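4.2 Rules for reporting simulated trials

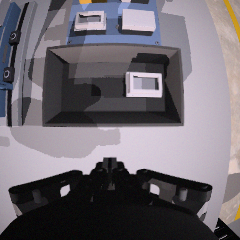
Figure 2. Simulated cell: gripper, open bin and blue panel.

Success rates from simulation are often quoted without the conditions under which they were obtained. Amissah and Osei read 166 papers on bin picking and found that the rule for ending a trial was left out in most of them. We therefore follow the Nartey guidelines, with two changes.

First, the part pose, the lighting and the random seed are stored before each trial starts. A trial may not be dropped afterwards, even when the physics solver fails; such cases are logged as faults and stay in the total. Each setting is run for 1,000 trials.

Second, a grasp is scored only against a written test fixed in advance. The part must clear the rim of the bin and remain between the fingers for 2 s. Contact with the rim is recorded separately and does not by itself end the trial.

Shadows are left on in all rendered views. Brannigan argues for flat lighting on the grounds that it makes results easier to compare across sites, but this hides errors that depend on shading inside the bin. Where flat lighting is used, the report should say so next to the score. Changes made to the scene files after 17 June 2022 are listed in Appendix B.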